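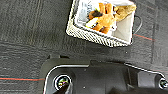 Figure 9.1 A basket and plush toy as seen from the wrist of the arm, with a cable lying along the right side of the basket.

Chapter 9
Snags, Stalls and Missed Stops

9.1 Introduction

The earlier chapters of this book dealt with faults that begin inside the machine: a worn gear, a joint that has lost its zero position, a sensor that drifts as it warms up. This chapter turns to faults that begin in the space around it. Such faults are common in handling work and are often recorded under the wrong heading, so that the same event may occur many times before its cause is found.

The chapter is built on one case, referred to throughout as the Trekholm stall. It took place in the handling laboratory at Trekholm during a run of trials in which an arm was to lift soft toys out of baskets and set them down again. The trials had been planned by Katalin Sárközi, whose written account supplies most of the detail used here. On a Saturday afternoon, at trial 226, the arm closed its gripper, began to lift and slowed sharply. The controller did not report a collision. It raised its effort to keep to the planned path, as it had been set up to do, and the arm came to rest only when a drive reached its current limit. A member of staff then pressed the emergency stop.

No one was hurt. One finger of the gripper was bent and a cable connector was pulled from its socket. The log gave the cause as "payload over limit", although the toy was well within the rated load of the arm.

9.2 Loose items in the work area

The inquiry found that a finger had passed under a loop of cable as it closed. The weight reported by the controller was in fact the pull of that cable. A loop of thin cable is a difficult object for a machine to deal with. It is narrow, it may be dark against a dark floor, and it can shift between one trial and the next. The planning software used at Trekholm held a model of the basket and a model of the toy. It held no model of anything else, and so treated the rest of the space as free.

Handles raise a related problem. A rigid handle can be measured once and entered in the model. A flexible one may lie in a different position each time the basket is set down, and may cross the path of the gripper.
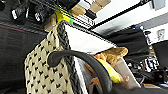 Figure 9.2 A black curved handle passing in front of the contents of a woven basket.

The reader should compare the two figures and note, for each, which parts could catch a finger during a straight upward lift.

9.3 Why the stop came late

Two separate settings delayed the stop. The first was the force threshold at the wrist, which had been raised some weeks earlier after a series of false alarms and had not been restored. The second was the payload check, which ran only once the lift was complete. Neither change had been entered in the equipment record kept by Dimitriou, the firm responsible for servicing the arm.

Section 9.4 sets out how a force threshold should be chosen and who should be allowed to alter it. Section 9.5 describes the checks of the work area now carried out at Trekholm before each run. Section 9.6 compares the case with a similar stall at the Brirkport site, where the arm stopped in good time and no damage was done.

Key terms: force threshold, payload check, snag, protective stop, emergency stop, work area model.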